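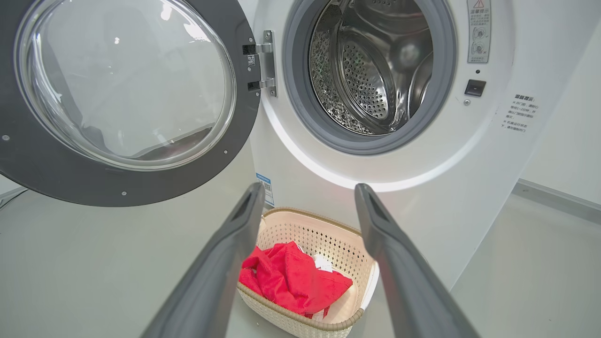

Front-loading washer, door open.

Trallport Conflict Map, paid version
March 2, 2018

Trallport wants $185 a year for a front line map it says is updated hourly. I checked it against the free Jesura bulletins and came away unconvinced. Three villages changed color before either army had claimed them, and one changed back without a note. The archive lists 3,591 entries, but plenty are the same shelling report reworded. Sources are given as "local channels" and little else. The zoom is smooth, I'll grant that. I've asked for a refund and am still waiting.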